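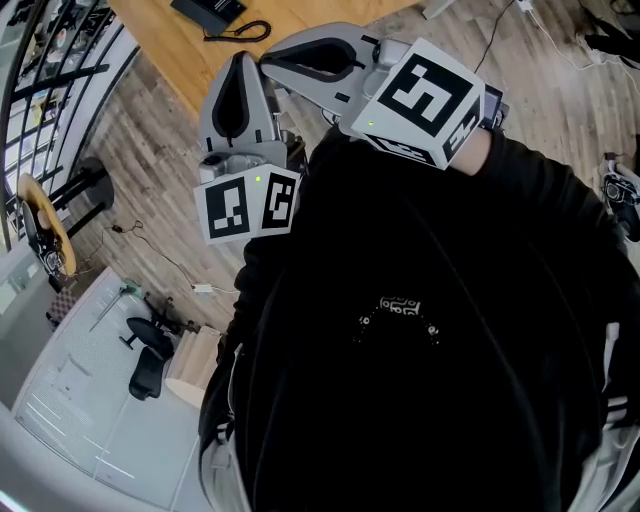
The Flikota room, railing side, with the round stool and the cables still at large.

Flikota Shared Workroom
Progress report to the Clurora Small Spaces Fund
2024-10-01

Of the $4,000 awarded, we have spent $1,002 on the floor, and the floor is finished. It is a wood-effect plank in a medium brown, laid by Tymoshchuk Flooring, and it replaced a carpet whose original color was a matter of debate. Chairs now roll on it. A few roll toward the door on their own, and Tymoshchuk has agreed to come back and look at the low spot.

Furniture came to $603. That covered light wooden tabletops and stools with round wooden seats and black legs. The application promised "seating suitable for extended work." Members report that the stools are suitable for about twenty minutes, after which people stand up and get a surprising amount done. We plan to buy two proper chairs with backs and would like to move a little money from the paint line to do it, if the Fund has no objection. The walls can wait. They have had practice.

The black railing by the window stays. We got a quote from Kulus Metalwork for replacing it, read the quote, and discovered that we like the railing. It has been checked and is sound. Please strike item 5 from the original budget.

Cables are where we are behind. The application said that by this stage all power and charging leads would be "routed, labeled and off the floor." They are on the floor. They run across the planks from the tables, pass the stools and end in small plugs and adapters. We bought a box of 17 adhesive clips over the summer and stuck them under the table edge, where they held until the first warm afternoon. The revised plan is a screwed-on tray under each tabletop and one power strip at each end of the room. Until the trays are in, members have been asked to unplug what they are not using and coil it up. Results have been mixed.

Use of the room is up all the same, mainly in the evenings, and the complaints book has moved on from the carpet to the thermostat. We count this as progress.

Still to do before the final report in December: trays, power strips, chairs, low spot. Receipts are attached in the order we found them.

Comments (3)

stairs_and_tea: Can confirm the stool estimate is generous.

plankwatch: Is the low spot the one by the door or the other one?

M: Please can whoever owns the long thin black cable label it? I have stepped over it all month and feel we should be introduced.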